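Applied Robot Safety, handout 6
Fault review: the dropped stop on the home platform
R. Agarwal's section. Read before lab, bring questions

Rough notes, will clean up later. Slides are not going online for this one so hang on to this.

Why we're doing this. Up to now every fault in this course was a factory fault — fence, light curtain, arm in a cell. Fine. But half of you want to work on machines that share a room with people and furniture. Different problem. No fence. The hazard zone is wherever the arms can get to, and the base moves, so the zone moves too.

The platform is the two-arm Stornach. Astico hands, Plistus controller on the base. Task set is Quezada, the living room tidy-up series: pick up soft items, put cushions back, clear the seat. Soft stuff on purpose, easy to hold and hard to break. That made everybody relaxed, which is part of the story.

1. What happened

Both arms holding one piece of cloth over the sofa. Operator on the wireless pendant calls a hold. Left arm holds. Right arm keeps going along its planned path for 122 milliseconds, then stops hard. The cloth is a link between the hands at that point, so the pull from the right arm went straight into the left wrist, and the left wrist faulted on torque. A wrist fault on this controller opens the hand. So the operator asked for "freeze" and got "freeze, jerk, let go".

No injury. Nobody inside the reach line. Ramesh Agarwal (me) was the second person and was standing too close, about which more below.
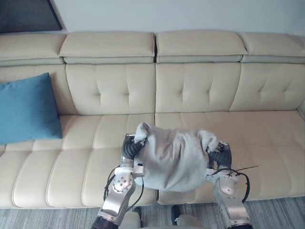
Fig. 1. Two-handed hold on the cloth, over the seat.

Things to think about with a shared hold:

Two arms gripping one object = one mechanism. Doesn't matter that the object is soft. Cloth has slack until it doesn't. Once the slack is out it's a strap.

Each arm had its own watchdog. Each watchdog was correct! Both passed their own test that morning. What was never tested was the two stopping together. Write that down, it comes back on the problem set.

The force limit was set per arm, from single-arm trials. With a shared load, the force one arm sees depends on what the other one is doing. The per arm limit tells you nothing about that.

2. Timeline from the log

Clock is the controller clock, not wall time. Don't mix them up, somebody in last year's section did and got the whole order backwards.

T = 0. Pendant sends hold.
T + 20 ms. Base controller has the message. Left arm acknowledges and starts its stop.
Right arm: no acknowledge. The message went out on the bus one time and was lost. No retry.
T + 122 ms. Right arm watchdog notices the missing heartbeat and brakes at full.
Directly after. Left wrist torque fault. Left hand opens.

So the right arm did not stop on the operator's command at all. It stopped on its backup. The backup worked, and in the first version of the report that was written up as "safety system performed as designed." I sent it back. Backup working is good news about the backup. The command path failed and that was the finding.

Also for scale: the log had 2,690 hold commands in it before this one, and all of them got an acknowledge from both arms. It's tempting to call that a rare glitch. But nearly all of those holds were called with the arms parked or barely moving. Lousy sample. If you only test the brakes in the parking lot you've learned about the parking lot.

3. Room and reach

The other half of the review was the room layout. Students skip this part and they shouldn't.
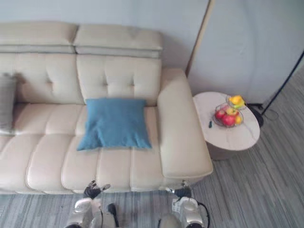 Reach line first. Rule in our lab: take the longest reach of either arm, add the stopping distance, add a step for a person walking in. The step was missing in the old sheet. Whoever wrote it assumed the second person stands still. I did not stand still, I leaned in to look at the cloth. If you take one personal lesson from me, it's that the supervisor is the one who breaks the line, because the supervisor is curious.

Furniture and pinch points. A rigid edge near a moving hand is a crush hazard even where the upholstery looks soft. Armrests, seat front, the edge of any side table. Padding has something solid under it. Treat it like a wall unless you've measured it.

Things on tables. Not a force hazard but a startle hazard. An object gets knocked off, the person lunges to catch it, person is now in the zone. Put it on the checklist. Tables and whatever is on them count as part of the workspace as soon as an arm can touch them.

Cables on the floor. Trip hazard toward the robot is worse than trip hazard away from it. Walk the route your second person uses, look down.

Cables on the arms. Any loop that sticks out past the link is part of the arm for clearance purposes. Use the loop for your clearence number, not the metal. A snagged cable can also pull a connector, and a half-pulled connector gives you exactly the sort of fault in section 2, there one message and gone the next. We inspected the right arm harness afterward. Found the bus plug seated but not latched. Can't prove that was the cause. It's the best candidate and it's written in the report as a candidate, please use that word and not "root cause".

4. Open hand or closed hand?

Biggest argument in the review meeting, and I still don't think it's settled.

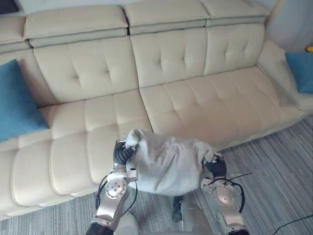

Case for opening on fault: if the hand has hold of a person, a sleeve, hair, you want it to release. Easy.

Case for staying closed: if it has a glass, a hot pan, a knife, you really do not want it to release. Also if the other arm is still moving, a sudden release dumps the whole load on that one, and the free end can whip.

With cloth it's in between. A dropped cloth hurts nobody. But a dropped cloth near the wheels gets under the base, and then you've got a base that can't brake well. So "soft item, who cares" isn't good enough as a answer.

What we did for now:
Hold command: both hands keep their grip, both arms stop, low stiffness so you can pull them by hand.
E-stop (the red one, wired): drives off, hands go limp. Not driven open, limp.
Wrist torque fault: arm goes soft first, hand stays as is, the other arm is told to stop as well.

The last one is the real change. A fault on either arm is now a fault on both. Costs us some annoying stops. I'll take the annoying stops.

Note the difference between hold and e-stop again please. Hold is a software request. It goes over radio, through a controller, over a bus. It is a convenience. The wired button cuts power to the drives and doesn't ask anyone. In the incident the operator had the pendant in hand and the wired button 2 meters behind them on the desk. New rule: wired button in reach of whichever hand isn't on the pendant, whole session, no exceptions for "quick" runs.

5. Restart

Where people actually get hurt in the real world, more than during the fault itself. Machine is stopped, everybody exhales, someone walks over to fix the thing. 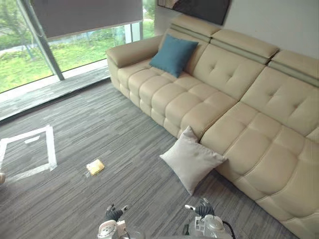 Stuff on the floor is the usual bait. A pillow or some small block is lying there in front of the arms, the arms look calm, hands open. You want to grab it. An arm that isn't moving might be off, might be on hold, might be waiting on a planner that's about to finish. You cannot tell those apart by looking. Check the state on the pendant AND the drive light. If they disagree, e-stop and then go in.

Floor tape. Tape marks are for whatever they were put down for, on that day. Don't assume a taped square is a safe place to stand. Ask, or measure it against the reach line.

Restart order, learn it:
Wired button pressed.
Look over both arms, hands, cables. Press every latch on the harness with your thumb.
Clear the floor.
Everyone behind the line and they say so out loud.
Release button, arms come up soft.
Move each arm alone at slow speed.
Both arms together at slow speed, and call a hold WHILE THEY MOVE. Check two acknowledges.
Only then the task.

Step with the hold in motion is new as of November. Takes under a minute. It would have had a fair chance of catching a flaky bus plug before anybody picked up the cloth.

6. For lab

Work in pairs, one operator, one second person, swap halfway.

a) Draw the chain from pendant to right arm motor. Mark every place where a single lost message means no stop. Then do the same for the wired button and compare how many boxes you drew.

b) The fix we picked sends the hold repeatedly until both arms answer. Write half a page on what the controller should do if one arm answers and the other never does. Should the good arm wait? For how long? Give a number and defend it.

c) Redo the reach line for the sofa area with the walking step included. Show your stopping distance. Use the measured stop time from your own run and not the spec sheet.

d) Rewrite the sentence "safety system performed as designed" so that it's true and somebody reading only that line would know what failed.

Part d is worth as much as part a. Most of you will write too little on it.

Reading: chapter on stop categories, skip the hydraulics bit. Chapter on common cause failure, all of it. Report draft is in the lab binder, please put it back, last copy walked off.

Closed shoes for lab, hair tied, no lanyards. Lanyards are the one everyone forgets.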